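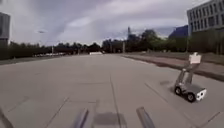 Stanen outdoor driving set - working group minutes

February, 09:30 to 10:50
Present: Yeshi Teshome (chair), Tormod Lindholm, Ayantu Lencho, Mesfin Yilma
Joined by phone for items 3 and 4: Brigitta Imhof
Minutes: Mesfin Yilma

1. Minutes of the previous meeting

Accepted with one correction. Under item 5 the label schema was recorded as version 3. It should read version 4. Tormod has already changed the copy on the shared drive.

2. Status of collection

Ayantu reported. The set now holds 847 accepted episodes from the paved site. An episode is one teleoperated drive from a marked start to a full stop, with video, wheel odometry and operator commands stored together. A further 274 episodes are waiting for review. Most of the backlog is from the two-robot drives, which take longer to check because the logs from both units have to be lined up.

Single-robot drives are ahead of plan and will be paused. Ayantu asked that operators stop adding straight runs along the long stretch of concrete. The current policy already tracks a straight line well on that surface, and more of the same adds review work with little effect on the held-out error.

Yeshi asked whether the slab joints are still causing trouble. Tormod said yes, in one respect. On replay the policy sometimes steers to follow a diagonal joint for a meter or two before correcting. He thinks operators have been lining up on the joints by habit when driving by hand, and the model has picked this up. Agreed that start headings will be drawn from a list before each drive. Tormod to generate the list.

3. Two-robot drives

Brigitta joined at 09:50.

The second unit is used as a standing or slow-moving obstacle while the first unit is driven past it. Mesfin summarized the review so far:

- Passing on the left of the second unit is well covered. Passing on the right, between the unit and the curb, is thin.
- Operators leave a wide gap. The policy copies this and stops when the gap is narrower than anything in the data.
- The mast on the second unit is a weak point for the obstacle labels. The struts are open, and the automatic masks often cover the chassis and the white box at the top but drop the part between them.

Brigitta said Negash has seen the same fault with open structures at its own test site and handles it by drawing one box around the full height of the unit. She does not recommend masks for this class. Tormod disagreed in part. A full-height box takes in a lot of grass and sky, and the planner reads the box as solid. After some discussion it was agreed to store both: a full-height box for detection and a footprint on the ground for planning. The footprint will be drawn by hand for the first batch only.

Ayantu asked whether the relabeling applies to accepted episodes as well. Yeshi said it does, but only where the second unit is within range of the planner. Far views stay as they are.

4. Bumper rails and self-shadow

Brigitta raised the robot's own parts in the forward view. The rails come up from the bottom edge and the body's shadow lies on the concrete between them. An earlier Negash model trained on a similar view treated its own shadow as a surface change and slowed down whenever the shadow moved ahead of the vehicle.

Tormod has tested a fixed mask over the rails. It works as long as the camera mount does not shift. After the mount was retightened last month the mask was off by enough to leave a strip of the right rail showing, and no check caught it. He proposed a short calibration clip at the start of each session, robot parked, ten seconds, from which the mask is redrawn.

The shadow can't be masked the same way. Under cloud it is soft and changes little over a session. In direct sun it swings and gets long. Most accepted episodes were recorded under cloud. Ayantu will schedule drives in sun, morning and late afternoon, with the same routes repeated in both directions.

Brigitta left the call at 10:25.

5. Operator handling and safety

Two drives were stopped by the operator when the first unit turned toward the curb during a right-side pass. Neither unit was damaged. In both logs the stick command and the wheel response differ by a delay that is longer than normal. Mesfin has sent the logs to Gristov, the radio supplier, and is waiting for a reply.

Until the delay is explained, right-side passes are limited to walking speed, and a second person stays on the sidewalk with the stop remote. Stopped drives are to be kept and tagged "abort", with the cause typed in the notes field. Several earlier aborts were deleted by operators and can't be recovered. Yeshi asked that deletion rights be removed from the field laptops.

6. Storage

The Alilier server is close to its quota. Raw video from rejected episodes will be moved to cold storage after review. Odometry and commands stay online, as they are small. Tormod asked that the checksums be verified before anything is removed from the server - this was skipped on the previous move.

7. Other business

Spare tires for the second unit are on order. Ayantu is out for the next session and Mesfin will run the review queue.

Actions

Tormod: start heading list; calibration clip procedure; mask check added to the upload script.
Ayantu: schedule of sun drives; target numbers for right-side passes.
Mesfin: follow up with Gristov on command delay; remove deletion rights on laptops; verify checksums.
Yeshi: written labeling rule for box and footprint, sent to Brigitta for comment.

Next meeting at 09:30, same room. Item 4 carried over.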